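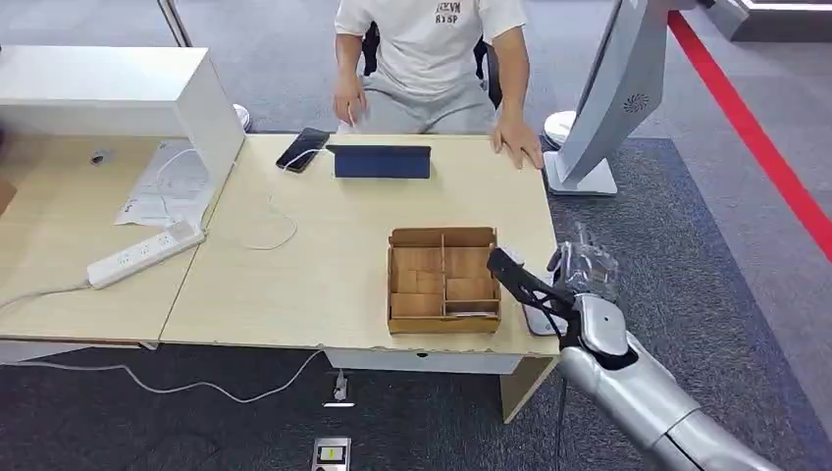 Fig. 1. Desk with phone on its cable and tablet in a folded cover.

Where students eat near campus when there's no time: Ladby and Odudside
Consuelo Paredes and Macarena Montes
Intro to Food Writing and Research, final report, Sep 12, 2018

What we wanted to know

Where do people go for lunch between classes, what do they pay, and do they like it or is it just close? Started as a list of good sandwich places. Got bigger after our first draft came back with "who says?" written on it.

What we did

Short survey, paper and online. 200 forms out, 195 back, which surprised us. Threw away the ones with no place named. Then we ate at 17 places ourselves, one order each, cheapest hot thing on the menu. Timed it from joining the line to first bite. Macarena did Ladby, Consuelo did Odudside and the two places on Pritemcombe Road.

Results, survey

129 people named price as the first reason for picking a spot. Walking distance came next, then speed. Taste was fourth – we expected it higher. Almost no one wrote down atmosphere, though a few complained about chairs.

Most people repeat. Same place, same order, several times a week. A lot of them couldn't give us the name of it, just "the dumpling window" or "the one by the bus stop," so matching answers to places took forever.

Results, eating

Robles was the best meal of the lot. Bean and cheese burrito, griddled on both sides, green salsa that has real heat. Line is long at noon but it moves. Go for the small size, the large is mostly rice.

The dumpling window in Odudside: pork and chive, good chew on the wrapper, vinegar in a squeeze bottle. No seats. Cash only when we went.

Noodle counter on Pritemcombe Road, soup was thin and the egg was overdone. Cheap though, and it shows up a lot in the survey. Price beats taste again.

Ladby has more bakeries than lunch places. The cheese rolls are fine cold, better warmed up, you have to ask. Pizza slices there were dry at both shops we tried. Maybe a fresh pie is diffrent.

Problems

We only ate at each place one time. One bad egg is not a bad restaurant. Survey went mostly to people in our own building so other departments are thin. Also we both like spicy food and we think that helped Robles. Didn't ask about diet, should have, several people wrote vegetarian in the margin and we had no where to put it.

Next

Going back in December to see if the order changes when it's cold out. More soup places, second visit to the noodle counter. Full price table and the survey form are in the appendix, handed in seperately.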